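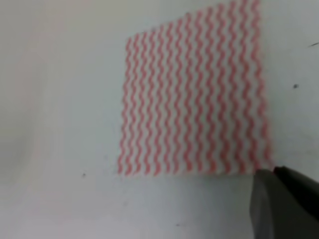 Comparing two gripper fingers on thin cloth

For this test you need one thin cleaning cloth, a plain white table and both finger sets, Retska and Gurnura. I use a cloth with stripes, so small folds are easy to notice in the wrist camera.

1. Lay the cloth flat and bring the gripper to one corner.
2. Lower the arm slowly until the fingertips touch the table, then raise it by 1 mm.
3. Close at the lowest force. With our Jornden controller this is the value 11.
4. Lift, wait five seconds, and write down if the cloth stayed.
5. Change the fingers and repeat from step 1.

Parisa Nazari made 145 lifts with each set in June. Please do at least 20 before you choose. If the fingers slide over the cloth, clean the tips first and only after this increase the force.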